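Chapter 4
Racks, Tubes and Keeping Your Place

I once lost an entire afternoon to a test tube. It hadn't broken. I had put it back in the wrong hole, and by the time I noticed, I had 20 tubes of clear liquid and no idea which was which. So before we mix anything in this book, we're going to talk about racks.

Most school labs end up with more than one kind. Metal racks are sturdy and hard to knock over. Plastic ones come in bright colors – handy when you want one rack for "to do" and another for "done." I like to work with a metal rack on one side of a white board and an orange one on the other, because clear glass is easy to lose sight of against metal.

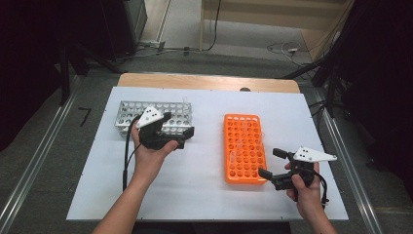

Ximena Montecinos wrote to me after the first edition to say she gives each rack a single job and never lets her class swap them halfway through. A tube in the wrong rack, she said, is harder to find than a tube on the floor. I've stolen her rule, and you'll meet it again in Activity 4.2.

Now, about the holes. Rows of round holes look simple until you have to tell a partner which one you mean! Pick a corner, call it A1, and mark it with a bit of tape. Letters go down the side, numbers go along the top. Write the position in your notebook before you let go of the tube, and stand each tube all the way upright – one lying across the holes doesn't have a position at all.

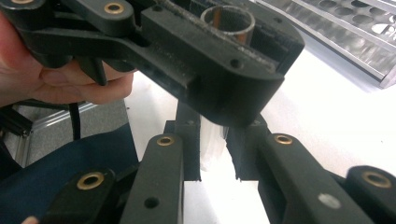

4.1 Naming the Holes

You'll need one rack, 20 clean tubes, masking tape and a pencil. Work in pairs, and decide now which of you will do the writing.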